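件名: Re: [gradstead-kitchen 497] 電子レンジの操作部ラベルと設置条件について
差出人: 機器台帳係
宛先: gradstead-kitchen

台帳係です。ムリーンさんの投稿に返信します。引用が長くなりますが、項目番号を使うので全文残します。

Miloslav Murín さんは書きました:
> Gradstead の共用キッチンに入る電子レンジの件です。
>
> 1. 操作部の表記が中国語なので、日本語のラベルを作りたい。貼る場所はボタンの上か、横か、それとも別紙か。
> 2. 天面に小さい字の一覧が貼ってある。これも訳す必要があるか。はがしてよいものか。
> 3. 設置場所の寸法をどこまで決めておくべきか。前回のトースターのときは奥行きだけ決めて、あとでコードが届かなかった。
> 4. 利用者向けの手順書は Flular の書式でよいか。前の書式は項目が多すぎて、誰も最後まで読んでいないと思う。
> 5. 動作確認の方法。前の機種では湯を沸かして終わりにしたが、量を記録していなかったので比較ができなかった。
>
> ラベルの原稿は Purkar で作るつもりです。テープ幅の指定があれば教えてください。
>
> Murín

以下、番号順です。

1. 操作部のラベル

結論から書くと、ボタンの上には貼らず、別紙の対応表を扉の横の壁に掲示する案を推します。ボタンの印字が隠れると、原文を読める人が逆に使えなくなるためです。対応表は操作部の並びをそのまま写した図にして、位置で引けるようにします。番号だけの一覧だと、レンジと紙のあいだで目が二往復します。

並びは上から次のとおりです。

 a. 黒い表示窓。数字は右端に寄って出る。待機中と思われる状態で「0」
 b. 「10」「1」「5」の表記が横一列。それぞれ後ろに小さい漢字が付く
 c. 灰色の小ボタンが四つ、二行二列。いずれも漢字とアイコン入り
 d. 横長の帯。左が「-」、右が「+」
 e. 淡いオレンジ色のボタン。白文字
 f. 下部の大きい楕円の押しボタン。扉を開けるもの

対応表ではこの a から f を見出しに使います。c の四つは位置で「左上」「右上」「左下」「右下」と呼び、訳語はその横に書きます。アイコンは描き写さないでください。縮小すると区別がつかなくなり、前回もそれで質問が来ました。
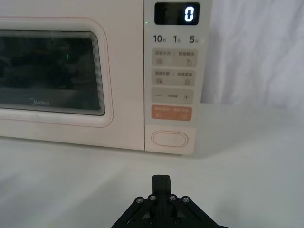
b の扱いだけ先に決めておく必要があります。数字が三つ並んでいると、利用者は単位が全部同じだと思い込みます。後ろの漢字が秒なのか分なのか、私の手元の控えでは字が潰れていて確定できません。原稿では空欄にしておき、現物の前で虫眼鏡を使って写した人が埋める、という手順にしてください。推測で「10分」などと書いた紙が一度でも掲示されると、回収しても写しが残ります。

訳語の方針は次のとおりです。

・動詞で統一する。「解凍」「加熱」のような名詞と「温める」を混ぜない。
・一つの語に一つの訳を当てる。同じ漢字が二か所に出たら同じ訳にする。
・原文を必ず併記する。字体は簡体字のまま。日本の字体に直すと現物と照合できない。
・訳に自信がない語には疑問符を付けて残す。消さない。

テープ幅の件ですが、別紙方式にすると Purkar のテープは見出しにしか使いません。手元にある幅で構いません。ただし白地に黒文字で統一してください。透明テープは掲示用の台紙に貼ると光って読みにくく、前の棚札で失敗しています。

2. 天面の表示

はがさないでください。天面の前寄りに細長い帯状の表示があり、小さい文字が縦の仕切りで短い欄に分かれています。調理の設定か操作の説明のように見えますが、私は全文を読めていません。これとは別に、奥のほうに青い縁の四角いシールがあり、こちらは左右二つの区画に分かれています。どちらも原状のまま残し、台帳には「天面表示 二点、位置は前寄りと奥右寄り」と記載します。

訳すかどうかは優先度で決めます。帯の表示は、内容が操作の説明だと確認できた時点で訳します。青縁のシールは利用者向けの内容かどうか自体が不明なので、まず原文の書き起こしだけ作り、訳は保留とします。書き起こしは行の区切りを変えずに打ってください。欄の対応が崩れると、設定名と数値がずれます。

清掃の注意もここに入れておきます。天面の印字部分は乾いた布で拭きます。アルコールを使うと印字が落ちる場合があるので、まず目立たない角で試してからにします。布は毛羽の出ないもの。洗剤を使う場合は布のほうに含ませ、本体に直接吹きかけないこと。隙間のある箇所に液が入るとあとが面倒です。

天面に物を置くことは禁止にします。理由は放熱よりも先に、表示が隠れるからです。トースターのときは上に鍋つかみが常駐し、型番を調べるたびにどかすことになりました。利用者向けの手順書にも一行入れます。文面は「上に物を置かない」で足ります。

3. 設置条件

寸法は四つ決めます。幅、奥行き、高さ、それに電源までのコード経路長です。前回抜けたのは最後の項目なので、今回はこれを先に確定させます。Rey の平面図では、台の右奥の角から壁のコンセントまで、床沿いに測って172 cmです。直線距離ではありません。コードが本体背面のどちら側から出ているかで必要な長さが変わるので、現物で出口の位置を確認し、図に矢印で記入してください。

延長コードは使いません。届かない場合は台のほうを動かします。
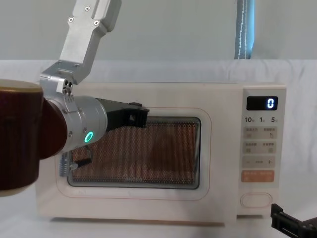 扉の開き方向も図に書きます。手前に開く扉は、開いた状態の先端が通る弧を床に投影して、隣の物と干渉しないことを確認します。紙を扉の幅に切って弧をなぞるのが早いです。コンパスで描いた弧は、蝶番の位置の見積りが狂うと意味がなくなります。

周囲の空きについては、数値をここでは指定しません。取扱説明書に設置間隔の指示があるはずなので、その値を転記し、転記元のページ番号を添えてください。以前、別機種の説明書の値がそのまま図に残っていたことがあり、あれはページ番号がなかったために発見が遅れました。説明書が見つからない場合は、値を空欄にして保留と書いてください。

台の布についても触れておきます。台に布をかける場合は、端が垂れて足元に届かない長さにし、本体の脚の下でしわが寄らないように伸ばします。しわの上に脚が乗ると、扉を開けるボタンを押したときに本体がわずかに動きます。押す力は前から後ろへかかるので、奥側の布が余っているとそちらへずれます。本設置では布なしを標準とし、布ありの場合は台帳の備考に書いてください。

水平の確認は、水準器を天面ではなく台に置いて行います。天面は必ずしも平らではありません。庫内にも置かないこと。

4. 手順書の書式

Flular で構いません。ただし項目を減らします。利用者向けは一枚、片面、次の五項目に限定します。

 (1) 扉を開ける
 (2) 入れてよい容器、いけない容器
 (3) 時間の合わせ方
 (4) 始める、止める
 (5) 使ったあとの拭き取り

型番、購入時期、保証、連絡先は台帳側に移し、手順書には台帳の参照番号だけを右下に入れます。Flular の既定の表紙は使いません。表紙があると掲示のときに折り返すことになり、裏になった面は読まれません。

(3) は操作部の b と d の両方に関係するので、書き方に注意が必要です。b の短縮表記で合わせる方法と、d の「-」「+」で増減する方法が併存すると思われますが、両者が組み合わせて使えるのか、先に押したほうが優先になるのかは現物で試してから書いてください。試すときは庫内に水を入れたカップを置きます。空の状態で運転しないこと。

(4) の始めるボタンがどれかは、色で書けます。操作部で色の付いたキーは一つだけです。ただし e が始めるボタンであることは訳が付くまで確定扱いにしないでください。色だけで機能を推定して書いた手順は過去に一件差し戻しています。

文字の大きさは、腕を伸ばした距離で読めることを基準にします。書体はゴシック。斜体は使いません。中国語の原文と日本語の訳で書体が違うと見出しが揃わないので、両方の字形を持つ書体を選んでください。Purkar の標準書体は簡体字の一部が豆腐になります。確認済みなのは次の版からです、と書こうとしましたが、版の控えが見つからないので後日追記します。

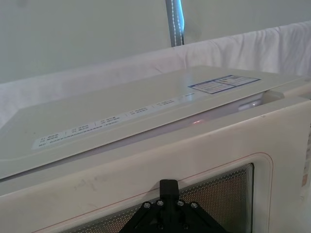 外観の記録について、項目3の設置前に一度、設置後に一度、同じ様式で取ることにします。記入する欄は、前面、天面、側面左、側面右、背面、庫内です。擦れ、汚れ、隙間の有無をそれぞれ書きます。

・「問題なし」は使わない。見たものを書く。「左側に薄い擦れ、灰色」「天板と前面の境、右寄りに細い隙間」のように、位置、種類、色の順にする。
・汚れか傷か判別できない場合は「跡」と書く。拭いてから再度見て、残れば傷に直す。
・隙間は、部品の合わせ目かどうかを判断せずに位置だけ書く。合わせ目かどうかは説明書の図か、同型の別個体と比べて決める。

天板と前面の境は、設置前の点検で必ず見てください。開いた箇所があれば、判断がつくまで通電しない扱いとし、項目5の動作確認も後回しにします。

5. 動作確認

前の機種と比較できる形にします。条件は次のとおりです。

 水の量: 172 g(はかりで測る。計量カップの目盛りは使わない)
 水の初期温度: 19 ℃
 容器: 共用の白い磁器カップ、空の状態で室温に置いたもの
 置き位置: 庫内の中央
 運転時間: 20 秒を1回とし、三回。各回のあとに撹拌して温度を測る
 出力設定: 最も高い設定。名称は原文で記録する

水の量がコード経路の長さと同じ数になっていますが、偶然です。カップの満水線から決めた値で、台帳の検索で両方引っかかるので単位を必ず付けてください。

温度計は先端が水に完全に沈むものを使い、運転中は庫内に入れないこと。測定は撹拌が終わってすぐ行い、表示が落ち着いた値を読みます。三回分をすべて記録し、平均だけを残さないでください。初期温度が合わない日は、水道水に少量の湯を足して調整すれば足ります。氷は溶け残りが出るので使いません。

表示窓の数字は、開始前、運転中、終了後の三時点で記録します。終了後に表示が戻るかどうかは、次の利用者への案内に必要です。音の有無と回数も書いてください。

残っている作業

・b の漢字の書き写し(現物の前で、拡大して)
・天面二点の原文の書き起こし
・コード出口の位置の確認と図への記入
・説明書の設置間隔のページ番号
・扉の弧の紙型
・外観記録の一回目

このうち書き写しと書き起こしは、可能であれば別々の人がそれぞれ行い、突き合わせてください。画数の多い小さい字は、一人だと同じところで同じ読み違いをします。

ムリーンさん、Purkar の原稿は a から f の見出しだけ先に作って送ってください。訳が入る前に枠の寸法を確認します。締め切りは九月の台帳更新に合わせます。

--
機器台帳係
gradstead-kitchen
返信は引用部分を残したままリスト宛にお願いします。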